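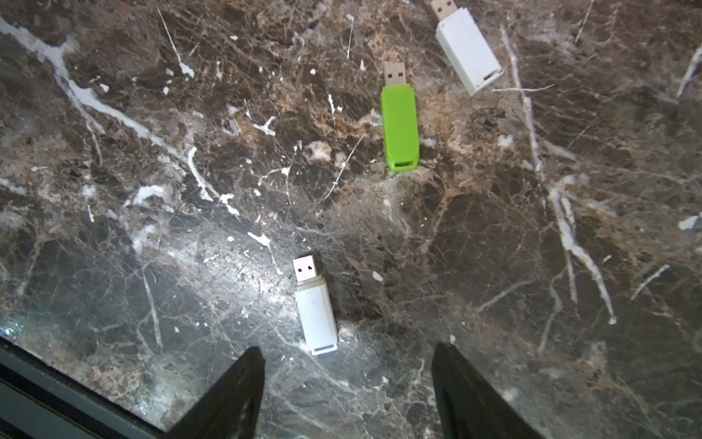
Xóchitl Galindo wrote in to ask whether loose flash drives should be labeled before or after they are read, as her own labels kept ending up on the wrong drive. She had copied one of them twice and another one never.

Surngate > Household > Counters and Drawers > Sorting flash drives and small items

Label first. A drive gets its number before it goes anywhere near a computer, and the number stays on it until the job is finished. The full procedure follows. It covers flash drives in detail and then the other small items that collect on the same counter.

What you need

- A computer with a free USB-A port
- A local folder with enough space for everything on the drives
- Masking tape, 1/2 inch, and a fine permanent marker
- A log sheet, paper or spreadsheet
- A dry lint-free cloth
- A compartment box with a lid (the steps below assume a Doucet shallow box, but any box with fixed dividers will do)

Part 1: Number the drives

1. Lay the drives out on a clear stretch of counter with all the connectors pointing more or less the same way. Leave a hand's width between them.
2. Put a flag of masking tape through the lanyard slot of each drive and fold it on itself. If a drive has no slot, wrap the tape once around the lower end of the casing. Keep tape off the metal connector.
3. Write the number on the flag. Start at 01.
4. Enter each number in the log with the casing color and any marks that tell it from its neighbors. Two white drives need more than "white" in the color column; note scuffs, collar color, or the shape of the slot.

Part 2: Check the connectors

Wipe the metal with the dry cloth. Look into the open end under a lamp. Lint can be shaken out or lifted with a wooden toothpick. Do not use a pin.

A connector that is dull or scratched usually still reads. A connector that moves in the casing should be read first, once, and then retired. Enter "loose" in the log and do that drive before 01.

Part 3: Copy

1. Create one folder per drive, named with the drive number only.
2. Insert one drive. Do not run two at a time, even if the computer has the ports.
3. If the system offers to repair or format the drive, decline.
4. Turn on hidden files, then select everything at the top level and copy it to the numbered folder.
5. When the copy ends, compare file count and total size between the drive and the folder. In my last batch drive 02 held 277 files in 62 folders and the first copy came up 3 files short. All 3 had names too long for the destination path. Shortening the parent folder name fixed it.
6. Eject through the system menu, wait for the activity light to stop if there is one, and remove the drive.
7. Mark the log "copied" and "counted" as separate entries.

Kakska users: the batch panel can do steps 4 and 5 together, but its count leaves out empty folders. Turn that option on under Compare, or the totals will not match.

Part 4: Decide

Open each numbered folder on the computer and assign one of these codes:

K keep drive, keep contents
E keep drive, erase contents
R retire drive

Make a second copy of the numbered folders on a different disk before erasing anything. Erase with a full format. A quick format leaves most of the data recoverable, so it is fine for a drive that stays in the house and not for one you plan to give away. Retired drives go to electronics recycling with the tape flag removed.

Part 5: The rest of the counter

The method carries over to other small objects with little change. Clear a working area away from the wall, group by type, and deal with one group at a time. Anything that rolls goes first. Vials and jars lying on their sides should be checked at the stopper or cap before they are stood up, and kept out of the compartment box if there is any doubt about the seal. 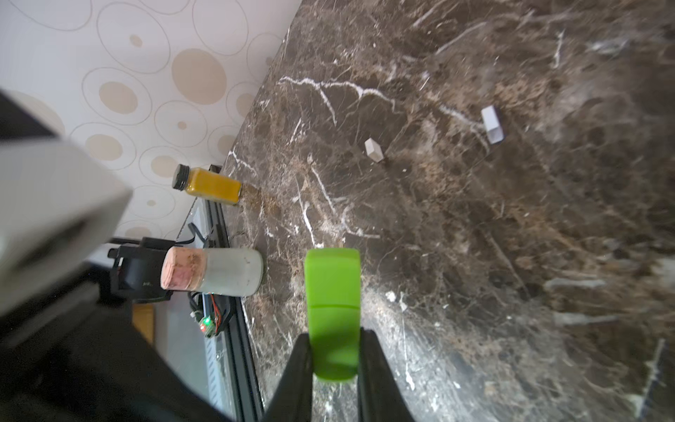

Small items on the counter: green block, corked glass vial, screw-cap jar, two white blocks.

Blocks and other solid pieces can share a compartment. Glass cannot share with anything. Line its compartment with a folded paper towel and lay cork-stopped vials with the cork toward the divider.

Cables and wired parts are outside this procedure; see the Trikness bundle method under Cords.

Part 6: Box and store

Put drives coded K at the left end and E at the right, flags up. Tape a copy of the log inside the lid. The box should live in a drawer, away from the sink and the stove.

Notes

A counter with dark veined stone hides dark drives and small caps very well. A light dish towel under the work area helps.

If a drive is not detected, try a second port and then a second computer before coding it R. Skip hubs for this test.

Re-read the K drives once a year and enter the month in the log. Mine are down for May.

Filed under: Small Storage, Media & Memory, Step-by-Step

Contact | Copyright Surngate, all rights reserved | Back to top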